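I finally made it to the open evening at Clorthorpe in May, after two years of saying I would and then finding something better to do on the couch. Parking was a nightmare (bring coins!) and I got there at 6 with a sausage roll in one hand and my Pretix ticket, number 377, in the other.

The simulation room was my favourite by a mile. Védís Mogensen was running the demo and she let us crowd right up to the big monitor while she talked. The job was picking up a little black ball from a bed, over and over, in a bedroom that only exists on the computer. Whoever chose that brown and gold bedspread has been to my nan's place, I swear. 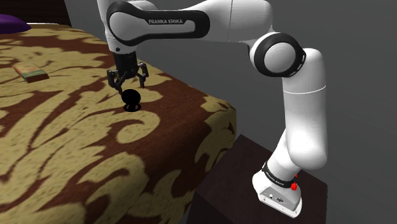 Clorthorpe Robotics Club, Simulation Group

The arm is a Franka, and they've got it bolted to the nightstand, virtually speaking, so it has to reach up and over to get at the bed. I asked why a ball and Védís said it's a mongrel of a thing to grab, it rolls if you so much as look at it sideways. They'd done 1604 tries before we walked in! She reckons the bit right before the fingers close is where most of the arguments happen at club nights.

A kid next to me wanted to know if it could make the bed as well. Umesh Chaturvedi, who was on the keyboard, said give us till next year, and I don't think he was joking.

I had a go at steering it myself with a game controller and I was hopeless. Sent the ball clean off the far side of the mattress, then did it again. Umesh was very kind about it.

Next one's over at Namatcombe, and I've already put my name down for the soldering table.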